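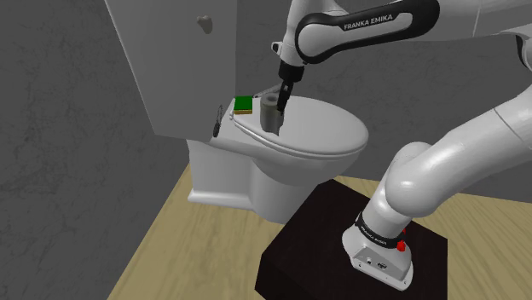
A simulated restroom with a Franka Emika arm set up beside the toilet, its gripper next to a gray cylinder on the closed lid. A sponge sits on the lid as well.

SURNPORT, 2020-08-08 — Cleaning crews at the Dumen office park will start sharing their restroom rounds with robot arms in October, the contractor Sokell told staff this week. No jobs go, the company says. Hours and duties do change, and that is where the arguing has started.

Sokell holds the cleaning contract for all the buildings on the site and employs 60 people there, most of them on the evening shift. Under the plan 2 arms go into the ground-floor restrooms of the Lindgren building first. The rest of the park waits until after the winter.

What the arms will do, at least to begin with: clear things left on toilet lids and ledges, wipe down the outside surfaces, put supplies back where they belong. What they won't do: floors, drains, blocked toilets, mirrors, anything behind a locked stall door. Those stay with the crew.

The work is being tried out in computer simulation before any machine goes on site. Sokell showed some of it to the evening shift on Tuesday, in the canteen, with the sound not working for the first half. Staff were asked to say what the software people had left out. They had a list. Wet paper stuck to the lid. Coffee cups. Phones. A coat hook that has hung loose in the Lindgren building since spring and drops bags on the floor. Sokell said all of it would be passed on, and that the hook would be fixed.

The biggest change is to the evening route. At present each cleaner has a fixed set of restrooms and does them start to finish. From October, cleaners in the Lindgren building will follow a tablet which tells them which rooms the arm has done, which ones it gave up on and which need a check. One cleaner on the shift said she already knows which rooms need a check, she has been doing them for years. Another said he would be glad to bend down less and didn't much care what the tablet said.

Staff wanted to know who gets the blame when a room is marked done and a tenant complains. The answer was that a person signs off every room, same as now. Several pointed out that this makes it their name on work they didn't do. Sokell said it would look at the wording of the sign-off sheet again.

Pay grades are open too. Cleaners who learn to restart and reposition the arms will be called "route leads" and get a bump in there hourly rate, amount not given. Training is two paid afternoons in September. Places are limited at first and go by length of service, a rule the younger people on the shift were not happy with.

Shift times move by half an hour. The late crew will start later so the arms can run while the building emptys out. For those who take the last bus from the Surnport stop it is a real problem, and Sokell says it is talking to the bus company. No promise yet.

Tenants have had a short notice by email. More than 200 replies came in, according to the site office — a good share of them asking whether the restrooms will be closed while an arm is working. They will, one at a time, with a sign on the door and the restroom on the floor above kept open.

A second staff meeting is set for later this month, room 101 in the Lindgren building, before the evening shift. Questions can be left in the box by the supply closet until then. Cleaners on nights who can't make it will get the notes with their schedules.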